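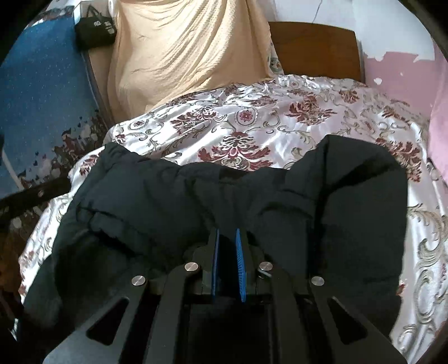

Does anyone know if you can still feed a sourdough starter that's been in the back of the fridge since October?
Pour off the dark liquid, keep a spoonful from the middle, and feed it twice a day until it doubles. Mine took four days to come around and it smelled like nail polish for the first 2, so don't panic!

Idun Holmgren wrote:
> I've been using the Atimstead bread flour but the dough comes out
> so slack I can hardly shape it. Is 900 grams of flour too much for
> one batch? My oven only goes up to 232 C.

Idun, 900 is fine (I go up to 1000 when my sister's family is over), but I'd hold back a little of the water until you see how the dough feels. I had the same trouble with that flour last winter and ended up with something closer to a pancake. We ate it anyway, with soup. And 232 is plenty hot if you bake in a lidded pot, mine never goes higher.

Could you send me your rye recipe again? I lost it when I switched computers.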